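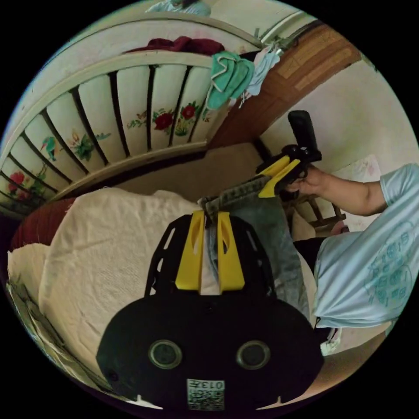

How should jeans be folded so that they stack flat? Fold them lengthwise first, one leg over the other, then in half twice from the hem towards the waistband.

## Steps

1. Fasten the button and zip. Empty the pockets.
2. Hold the waistband in one hand and the hems in the other, and pull gently to take the creases out of the denim.
3. Lay the jeans on a bed or table, front facing up. Fold one leg over the other, back pockets outwards.
4. Tuck the point of the seat in, so that the long edge is straight.
5. Bring the hems up to just below the waistband. Smooth from the middle outwards.
6. Fold in half again. Stack with the thick fold at the front.

## Notes

- Heavy denim holds a fold better if left under the stack overnight.
- A Woritz drawer 18 cm deep takes one layer of jeans stood on edge. The shallower Tanden drawer needs them laid flat.
- Towels and T-shirts go in separate piles. Mixed stacks lean.

Last revised February 28, 2019: step 4 added.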